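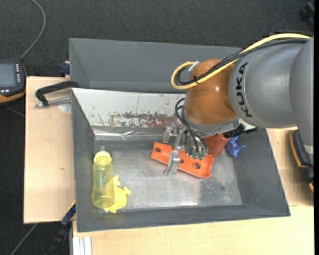 Bin day at Filali. One KUKA, several clamps.

1/ Girano keeps knocking its bin a hair sideways, so it's clamped to the board again. High-tech stuff.

2/ Fingers checked every 90 picks. Cable loop by the wrist gets a look too – it wanders.

3/ Pendant lives on the carpet. I have stepped over it up to 4 times today.

109 likes · 4 shares

Comments
Marwa Kamel: bolt the bin down
tarek_w: is that a baby bottle

Back to top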